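The Long Education of a Pair of Pants

By Osian Beddoe

The robot has been thinking about the pants since lunch. It is now late afternoon in November, and Lovisa Engebretsen, who runs the cloth handling work at Predirwood, has stopped watching it the way you stop watching a kettle.

Folding laundry is the chore everybody wants a robot to do and the one robots have been worst at. A steel bolt has a shape. A pair of pants has a mood. Pick it up by the wrong corner and it becomes a different object, one that has never appeared in the training data and never will again.

The usual answer has been more practice. You have a person steer the arms through the job a few thousand times, feed the recordings to a model and hope it gets the general idea. Engebretsen's group went the other way. Their method, called Metia, learns from 244 demonstrations, a number small enough that she can remember disliking particular ones. "There's a run with a pillowcase that I'd like to apologize to somebody for," she says.

The trick is what they did with the bad runs. Most labs throw out a demonstration when the operator fumbles. Metia keeps it, cuts it at the moment things went wrong, and then records the operator getting out of trouble. More than half of the final set is people fixing their own messes. The robot, in other words, was raised mainly on regret.

It seems to suit it. On a test of six garments the system had never handled, it produced an acceptable fold on five. An earlier version, trained only on clean runs, managed two, and one of those set off a long argument over the word "acceptable." The failure this time was a hooded sweatshirt, which the arms rolled into something like a burrito and then let go of, with every sign of confidence.

Children's clothes are their own branch of the problem. They are short, so two arms crowd each other, and elastic waists pull back when you pull on them. Engebretsen is fond of them for that reason. Adult jeans, she says, let a robot get lazy.

None of this is fast. A good fold takes minutes, and I have seen teenagers do it sooner under protest. Sfeir, the group's planning software, likes to pause before it commits to a grip – long enough that visitors tend to lean in and offer advice. Engebretsen has asked them to stop. The next round of work is on speed, and after that, on sweatshirts.

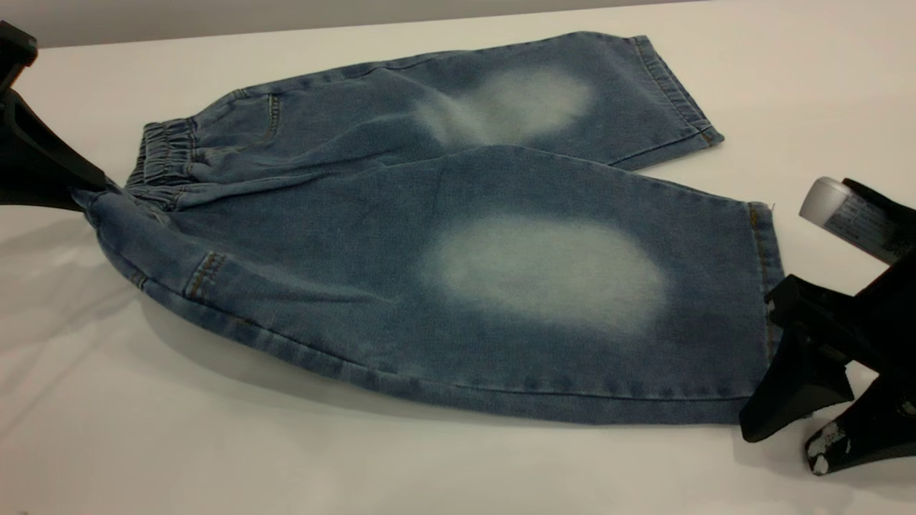 Two grippers and a pair of children's denim pants at Predirwood.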